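Home | Projects | Reports | Partners | Contact
Search this site Go
Print this page | E-mail this page

Wanyama Project: Progress Report to Mident
Demonstration visit, floor-cleaning tasks
March 22, 2021
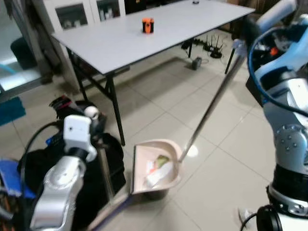 Josphat Mosoti asked during the visit whether the sweeping task is too easy to count toward the second milestone, given that a person does it in a few seconds without looking. The question was fair and it shaped the rest of the afternoon. Our position is that the task loads both arms at once and ends on a surface the robot does not control, so it tests coordination better than the table tasks reported last quarter. Mr. Mosoti accepted this on the condition that the scoring rules be written down before the next visit. They are in section 3.

1. Work shown

The demonstration covered one task, collecting light litter from a tiled floor with a long-handled dustpan. Both arms work at floor level and each has its own tool to manage. The litter was mostly crumpled white paper, with small orange and red scraps mixed in. Tiles were chosen over the vinyl floor used at Brundusside because the grout lines catch the edge of the pan, and glare from the tiles is a known difficulty for the vision software.

Dumisani Du Plessis ran the station and Seul-gi Ki kept the log. Visitors stood behind the tape for the first session and were allowed closer for the second.

2. Results to date

The team has logged 769 attempts at the task under the current grant. On the day of the visit we ran 40. Of these, 4 were stopped by the operator and are recorded as failures. The remaining attempts are still being scored, and no success rate is claimed in this report.

Two faults account for most of the lost time:

Grip on the pan handle. The handle turns in the fingers when the pan meets a grout line. A rubber sleeve is on order from Skernine.

Small scraps. Paper goes in readily. Pieces under the size of a fingernail tend to stay at the lip of the pan and need a second pass, which the present software does not always start.

3. Scoring rules

An attempt passes if all litter is inside the pan when the pan is lifted. A second pass is allowed. A third is not. Litter behind or beside the pan counts as missed, whatever its size. Operator contact with either arm ends the attempt.

4. Spending and schedule

Spending is within the approved budget. The only change is a transfer from travel to spare parts, agreed with Myung-ja Na by e-mail. The milestone date stands.

5. Next steps

Fit the sleeve and repeat the full set of attempts. Complete scoring and send the log to Mident. Gitau Gachanja will check a sample of the scores independently.

Print this page | E-mail this page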